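Historia del objeto cotidiano
Sesión 4: El abanico plegable, o cómo doblar el aire
Profesora: Yaneth Urrego

Traed leído el capítulo de Escobar. Sí, entero. También las notas al pie, que es donde el autor se divierte.

1. Fijo y plegable

El abanico fijo es antiquísimo y no plantea grandes problemas: una superficie, un mango y alguien con calor. El plegable es otra cosa. Suele situarse su origen en Japón, de donde pasó a China y a Corea, y llega a Europa con el comercio portugués del siglo XVI. Europa, como de costumbre, tardó poco en creer que lo había inventado ella.
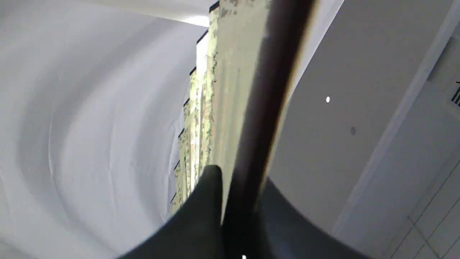
Conviene distinguir dos familias. En el abanico de baraja solo hay varillas, unidas arriba por una cinta. En el de país, las varillas sostienen una hoja plegada de papel, seda o cabritilla. La palabra «país» ha arruinado más de un examen -- no, no se refiere a la nacionalidad del abanico.

2. Vocabulario mínimo

Varillas: el esqueleto.
Guardas o padrones: las dos varillas exteriores, más gruesas.
Clavillo: el eje. Si falla, se acabó el abanico y empieza el mikado.
Vuelo: el ángulo de apertura.
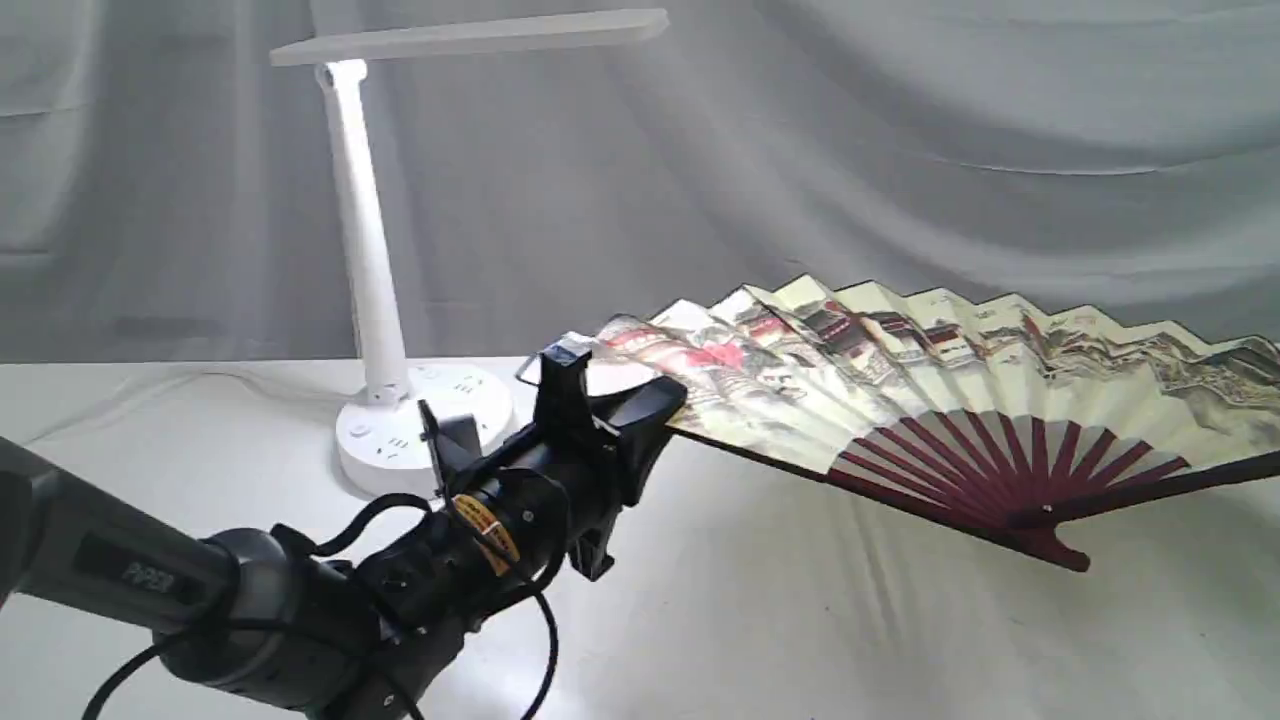
Fig. 2. Abanico plegable de gran tamaño, abierto.

3. El famoso lenguaje del abanico

Apoyarlo en la mejilla quería decir «sí», cerrarlo despacio quería decir otra cosa, y así hasta completar un código que habría exigido a ambas partes una memoria prodigiosa. Buena parte de esos repertorios circuló en el siglo XIX como publicidad de los fabricantes. Yi-chun Kwok defendió en este mismo seminario que algo de verdad habría. Le pusimos buena nota por la valentía.

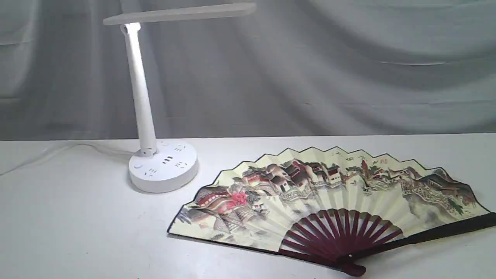

4. Conservación

Los pliegues son el punto débil: el papel se abre por donde más trabaja. Se guarda cerrado si la hoja está sana, y abierto sobre un soporte inclinado si se va a exponer, con poca luz y por poco tiempo. La cinta adhesiva queda prohibida, incluida la «buena».

Para la próxima sesión

Una página sobre un abanico de vuestra familia. Si en vuestra familia no hay abanicos, preguntad otra vez: están en el cajón de las pilas gastadas.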